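Kestora: Poems in Two Languages
Bendura Press, paperback, sewn binding

In stock – usually sent out within two working days

Kestora is a bilingual anthology of short poems, with the original on the left-hand page and the English on the right. It was first printed in February as a run of 2,000 copies, and 919 of those are left. The poems are by 47 poets and are set out by date of writing, oldest first. Long poems are given whole.

The translations stay close to the line breaks of the originals. Where a rhyme could not be kept, it has been dropped and the sense kept. Notes are at the back, with a short life of each poet and a list of sources.

This printing corrects the contents page and two wrong dates in the notes. If you have the earlier proof copy, the page numbers will not match after the third section.

Also available: the Govindasamy Reader (essays on translation, hardback) and the Stakex pamphlets, sold singly or as a set. Postage is worked out at the checkout. Reading groups ordering ten or more copies should write to us first for the trade price.

The paperback has a plain cover with the title in small black capitals and no picture on the front. We tried several card stocks before settling on an uncoated brown, a little darker than the mat on the white table in the photo. It will mark if left in the sun – keep it on a shelf away from the window.

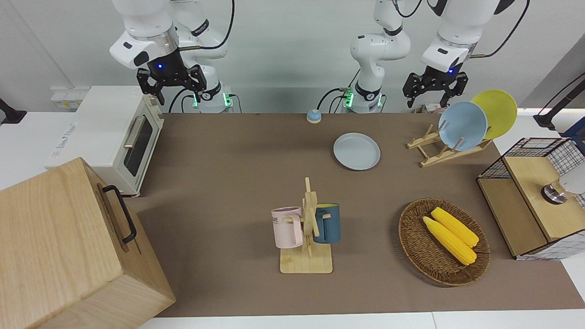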